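How to Wash and Sanitize Play Kitchen Toys

Play food gets chewed, dropped and traded between sticky hands, and cleaning it is one of my favorite quick jobs -- the colors come up so bright! Set aside a Sunday morning and you can do a whole bin.

1. Sort first. Hard plastic goes in one pile, and anything wood, felt or battery-powered goes in another (those only get wiped down).

2. Fill the sink with warm water and a squirt of dish soap. Let the hard pieces soak while you make coffee.

3. Scrub the seams and grooves with an old toothbrush. Bread and peppers hold the most gunk, so take your time there!

4. Squeeze any hollow pieces under water. If they bubble, there's a hole, and you'll want to shake every drop back out.

5. Rinse well and lay everything on a towel, holes facing down. 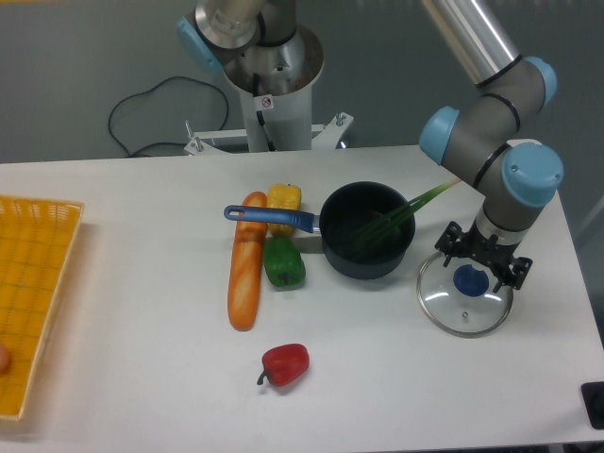
6. Leave it all overnight before it goes back in the bin. A fan helps a lot with hollow pieces -- I love how much faster they dry.

Related
Getting Crayon Off Painted Walls
How to Wash Stuffed Animals
Storing Puzzles Without Losing Pieces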